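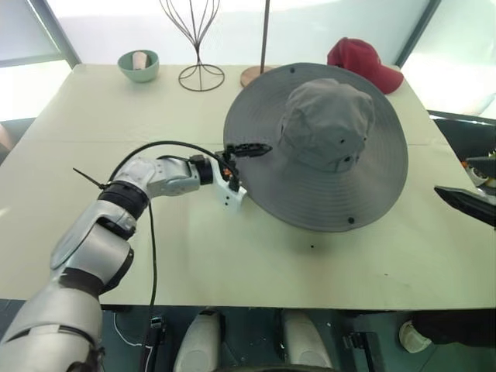

Search course site Go

Week 4 notes: Donated goods after a flood

Read these alongside the Cadville packet. The packet has the town's after-action report, the two newspaper stories, and the inventory sheets from the Bemis Road warehouse. Bring the inventory sheets to class. Last term half the room left them at home and we lost most of the hour.

Start with the claim in the first newspaper story, that the response in October was "an overwhelming success." Ask what was measured. The story gives one number, 146 truckloads, and that number is for goods coming in. It says nothing about goods going out to households. A truckload is also a loose unit. The inventory sheets show full trailers and pickup beds entered on the same line, one tick each. I wouldn't put much weight on it, and I'd be careful about any paper that quotes it without saying so.

The second story is better but leans on a single source, the Trosetti trucking company, which hauled a good part of the freight and had every reason to think the hauling went well. Maybe it did. Moving freight and helping a family on a flooded street are two separate jobs, and the story slides from one to the other in the space of a paragraph.

What the households asked for

The town set up a request desk in the second week. By then most people had found somewhere to sleep, so the list is already skewed toward those who hadn't. Of the requests logged, the biggest groups were cleaning supplies, help with forms, and cash for rent deposits. Clothing comes well down the list, and when it does show up it is specific: work boots in a size, a child's winter coat, underwear. Compare that with the first page of the inventory.

The desk closed after 29 days. The report calls this "demand tapering off." Look at the staffing table in the appendix before you accept that. Hours were cut twice before requests dropped, and a desk that is open two afternoons a week will get fewer requests than one open all day.

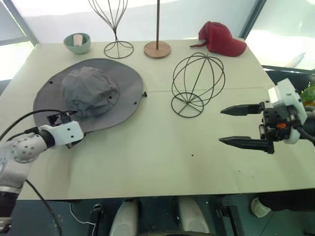 Sorting is where the cost hides. The report treats donated goods as free, and they are free right up to the loading dock. After that each item has to be picked up, looked at, judged and put somewhere. Hats make a good case. Take a gray wide-brimmed one, with small eyelets in it and a black toggle or cord end sticking out at the side. Is it sun gear or rain gear? Is it men's, women's, either? Does it go with outdoor clothing or accessories? The Bemis Road sheets have "hats, misc." under 4 different headings, which tells you that different shifts answered those questions in different ways, and probably that nobody who needed one could have found it.

The report gives no labor cost for sorting. It gives volunteer hours and stops there, as if those hours could not have been spent mucking out basements. You can make your own estimate for the assignment, but show your assumptions and don't give me a figure to the penny.

The Räsänen argument

The Räsänen reading (handed out in Week 3) says towns should refuse all unrequested goods and ask for money only. Students tend to like it. I have doubts on three counts.

First, the reading assumes that people who would give a bag of clothes will give cash if you turn the bag away. It offers no evidence for this. Some will, and some will drive home annoyed.

Second, it assumes the town can say no. Cadville did put out a notice asking people to stop, and the sheets show deliveries going on after it. Trucks were already on the road.

Third, cash has its own sorting problem. Somebody has to decide who gets it and how much, and the delays there can run up to 60 days under the town's own rules. The reading passes over this in one sentence - see if you can find it.

None of this means the goods-first approach worked. I don't think the packet shows that either.
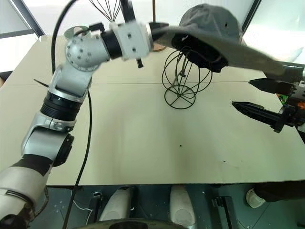 ASSIGNMENT 2

Pick one page of the inventory sheets. For that page:

- Say which items match something on the request list, and how close the match is. "Clothing" matching "clothing" doesn't count.
- Say which items you can't classify from the entry alone.
- Write one paragraph on what the page can't tell you about who received anything.

Two pages, double spaced. Quote the sheets exactly, spelling mistakes included. If you use the 146 figure, say what it counts. Please don't write that the community came together. It may have, but it isn't in the sheets.

For next week, read the buyout chapter and skip the case study at the end, it is out of date.

Last updated 04/05/2023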